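Teaching by hand: opening and closing a lidded box

I record most of my demos for Nuvamness on Friday mornings, and two-handed box tasks are my favorites!

Step 1. Get your grip

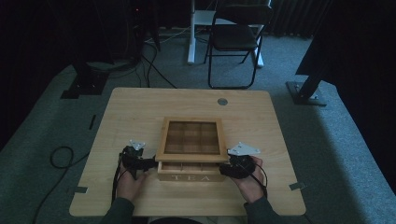

Start every take with both grippers in the same spots, or your first five demos will fight each other. With my tea box I put one on the left side and one on the right — low pressure, elbows in. Keep the cables hanging behind your wrists so they don't tug.

Step 2. Practice the open hand

Spread the fingers all the way and hold still over bare wood for 2 seconds. Boring, I know, but it gives the policy a clean "let go" to copy.
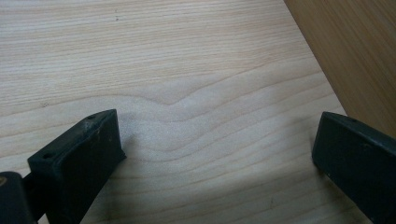 Step 3. Come in beside the wall

Bring the fingers down next to the box, slowly, and leave a little air before you close. I do 3 slow passes before I hit record.
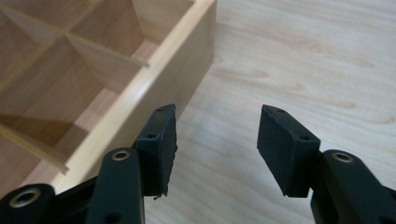 Fingers apart, next to the divided box.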